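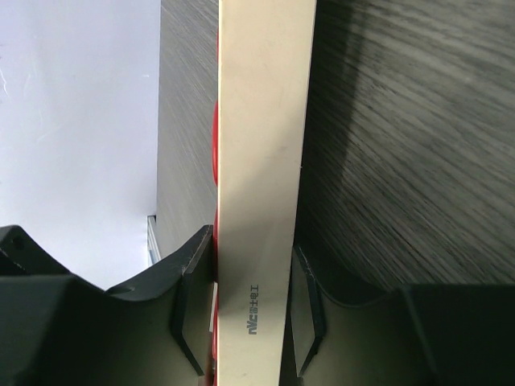 Off-white is a manufacturing specification before it is a color. A molder who wants a pale housing starts with a resin that has its own tint, usually slightly yellow, adds titanium dioxide to make it opaque, and then adds very small amounts of blue, red or black pigment to move the result to a target. Pure white is rarely the target. It shows handling, and it makes any later drift easy to see. A cream-white face with a line of small dark gray lettering, a few faint scuffs and some specks of dust still reads as an acceptable surface, where the same marks on a bright white part would draw complaints. Most of the electrical and office goods sold in the past few decades sit somewhere in this pale, warm range, and most of them will not stay where the molder put them.

The drift has a number. Color laboratories describe a surface with three coordinates: L* for lightness, a* for the red-green direction and b* for the yellow-blue direction. Yellowing is mainly a rise in b*, often with a small fall in L*. The total distance between two readings is called delta E, and a delta E near 1 is commonly treated as the smallest difference a trained eye will pick up with two samples side by side. Without a reference sample the eye is much less reliable. An owner can live with a part that has moved a long way and notice only when a newer one is set down next to it.

In ABS, the plastic used for a large share of rigid housings, the weak component is the rubber. ABS combines a stiff styrene-acrylonitrile phase with small particles of polybutadiene, which give it impact strength. Polybutadiene contains carbon-carbon double bonds, and those bonds react readily with oxygen once light or heat has started the process. The reaction products absorb at the blue end of the spectrum, so the surface looks yellow. The change is concentrated near the exposed face, in a layer far thinner than the wall of the part. Cutting through an old housing will often show the original color a short distance in.

Additives complicate the picture. Antioxidants are consumed as they work. Ultraviolet absorbers slow the light-driven reaction and do little against heat. Some flame retardants, in particular certain brominated compounds used in older electronic housings, break down under ultraviolet light and contribute color of their own. Two parts molded from the same resin family in the same year can age very differently, and a single case assembled from two suppliers' moldings may turn two colors on the same shelf.
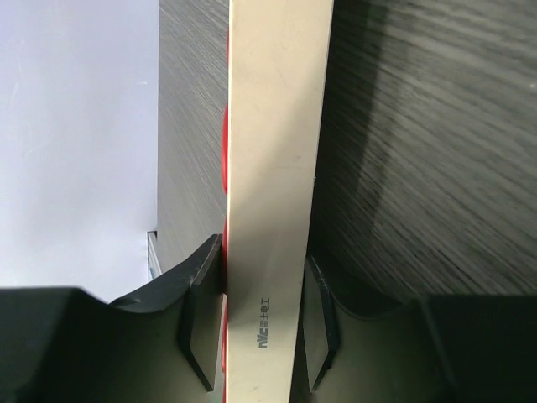 NEDLOW, 27 March 2021

The Skillow Materials Store occupies the ground floor of a former seed warehouse and holds 110 molded housings from domestic and office equipment. Stella Were has run its color survey since the program began. Each object is read at 9 marked positions with a bench spectrophotometer, then returned to a numbered box. The positions are located with a Mylar overlay cut for that object, so that the aperture of the instrument lands on the same patch of surface each time.

"Repeatability is the whole job," Were said. "If I move the aperture by a few millimeters across a shadow line, I can produce a bigger change than the object managed all year."

By shadow line she means the boundary between an area that was exposed to light during use and one that was covered by a label, a stand or a neighboring component. These boundaries are useful. The covered area is a rough control, aged at the same temperature and in the same air but without the light. On 49 of the housings in the store a boundary is sharp enough to measure across, and those objects get a second set of readings.

The usual pattern is that the covered side has yellowed as well, by less. Were does not find this surprising. Oxidation that began with light exposure can continue in the dark, and some objects spent years near warm components before they were collected. She has a short list of housings that yellowed more in a closed box than they had on display. All of them came out of sealed polyethylene bags, and she suspects that volatile products were being held against the surface. The sample is too small to say more. The bags have been replaced with unbuffered tissue in vented cartons.

Temperature in the store is held low enough that staff wear coats. Lowering storage temperature slows oxidation in all of the common housing plastics, but it brings a handling problem, as cold ABS with a degraded surface layer cracks more easily at clips and screw bosses. Cartons are brought out and left closed overnight before an object is opened or turned. This also keeps condensation off the plastic.

Bleaching is the question Were is asked most often. The method popular with collectors uses hydrogen peroxide and a source of ultraviolet light, and it does reduce the yellow reading, sometimes to near the original value. It works on the colored products at the surface. It does not rebuild the rubber phase, and treated parts may yellow again. Uneven application leaves pale streaks that cannot be reversed. The store does not bleach accessioned objects. It does keep a group of treated test plaques, made by the compounder Rorkumik from a single batch of unpigmented ABS and cut to fit the Nyberg light cabinet at the end of the room.

The plaque trial is now at its 101st reading. Treated and untreated plaques are kept in pairs, one pair in the dark and the others at three light levels, all behind the same filter. Were will not publish the curves until the cabinet lamps have been changed once more and the overlap checked, as an earlier lamp change put a step in the data that took most of a winter to correct.

Molders have moved in the meantime. Many pale housings are now made in ASA, which replaces the butadiene rubber with an acrylic one that has no comparable double bonds, or in polycarbonate blends with a stabilizer package chosen for indoor light. Recycled content pulls the other way. Reprocessed resin arrives with some of its antioxidant spent and with a higher b* than virgin material, and the compounder has to cover that tint with more pigment. Several of the newest objects in the store were acquired for this reason, with their batch certificates. Their first full set of readings is scheduled after the lamp change, and their overlays have already been cut.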